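Section 4. Setting Up the Towel-Folding Station

Welcome back! If you have worked through Section 3, your Molta hand-held grippers are charged, the finger pads are clean, and you are probably itching to fold something. Bear with us for one more section. A little patience with the table now will save you a long afternoon of wondering why your recordings look crooked. We built our first Molta station in the back room of the Clemdale workshop and made most of the mistakes below ourselves, so please think of these pages as coming from friends.

This section covers the table, the backdrop, the fingers and the starting position of the towel. Calibration has its own section (Section 5), and so does moving the finished skill over to the arm (Section 8).

Before you begin

Have these things within reach:

Both Molta grippers, with fingers fitted
A wooden table that doesn't wobble
A black cloth, wide enough to cover the wall behind the table
Small clips, more than you think you will need
Plain white towels
A dry lint-free cloth for the markers

Caution: Keep your own fingers out from between the gripper fingers while you close the trigger. The pads are made to hold on, and they pinch.

4.1 Hanging the backdrop

1. Push the table up close to the wall, leaving just enough of a gap to let the cloth drop behind it.

2. Hang the cloth from its top hem, starting with one clip near the middle and working outward to each side. If you start from a corner you'll end up with all the slack at the other end, and then you will be taking it down again (we did this twice).

3. Gather any loose folds at the sides with a clip. The cloth doesn't need to be ironed flat. Soft creases are perfectly fine, so long as nothing flaps when somebody opens the door.

4. If you like, put up your team's name or the name of your project in big cut-out letters. It cheers the place up no end, and it makes it very easy to tell one station's recordings from another's later on. Once the letters are up, leave them where they are for the whole session.

Note: A shiny cloth will throw back the ceiling lights. Matte cotton is kinder, and you can usually find it as a remnant.

4.2 Checking the fingers

1. Turn each gripper so that the flat tops of the fingers face you. Each finger should carry one square black-and-white marker. The software reads the gap between the fingers from these markers, so they need to be clean, flat and whole.

2. Wipe the markers gently with the dry cloth. Please don't use spray cleaner, which creeps under the edges and lifts them.

3. Look at the textured black pads on the inner faces. Lint from new towels loves to settle there. Brush it out along the grain with a soft toothbrush.

4. Open and close the gripper 15 times, slowly. You are feeling for a catch or a gritty spot. If you find one, go to Section 9 before doing anything else. Message 551 on the base unit means a marker has been lost from view, and nine times out of ten another wipe will clear it.

4.3 Laying out the towel

1. Spread the towel across the middle of the table with its long side running left to right. Leave a margin of bare wood along the front edge. You will want that margin when you come in low to pick up the hem.

2. Smooth the center with the flat of your hand. You can leave one end rumpled, and in fact we'd encourage it for part of every session, so that the machine learns from towels that aren't perfect to start with.

3. Bring both grippers in with the fingers open, pointing toward the towel and clear of the cloth. Hold still for 2 seconds before you start the first fold. If a second person is working from the side of the table, their gripper should wait clear of the towel as well.

The fingertips should come in low from either side, with both marker squares facing up and the towel showing in the gap between them.
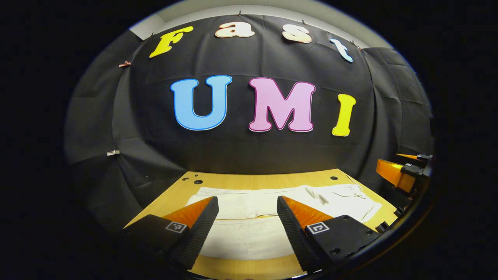
4.4 Making a trial recording

1. Press the record button, wait for the tone, and fold the towel once at an easy pace. There is no prize for speed at this stage.

2. Play the recording back on the base unit. Check that the markers stay in view the whole way through, especially at the moment the fingers close on the hem.

3. If the base unit shows 891, the storage card is full. Copy your sessions off, clear the card, and record the trial again.

4. When you are happy, lay the towel out afresh and go on to Section 5.

Section 4 last revised 06/05/2020, Molta set-up guide, Clemdale workshop.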